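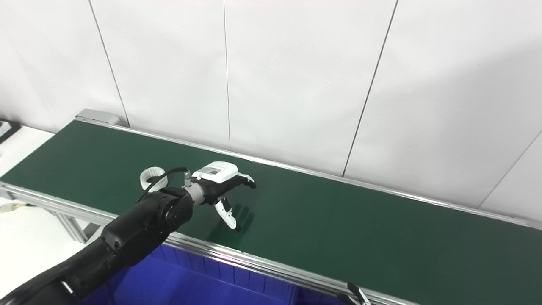
Pastow green conveyor belt, replacement length
4 out of 5

We bought this to replace the old belt on our packing line, which had started to fray along one side. Paid 822 for it from Urquijo, delivery included. It came in August, rolled, in a cardboard sleeve.

The color is a plain dark green with a little shine to it. Light cartons show up well against it, and so does dirt. I wipe it down at the end of each shift with a damp cloth and mild soap. Tape residue takes more rubbing.

Fitting took two of us most of a morning. The instructions are one sheet and skip the tensioning, so I called Urquijo and got Ignacio Sotomayor, who talked me through it. It needed tightening again after the first week. It has tracked straight since then.

Grip is fine for boxes and trays. Thin plastic pouches slide a bit when the belt starts up, more than they did on our old Fedow belt, which had a rougher top. If you mostly run pouches I would look at that one. Fedow wanted 1008 for the same length when I asked.

There was a rubber smell for a few days. No fraying so far at almost 2116 hours. One star off for the instructions.

Milagros Calvo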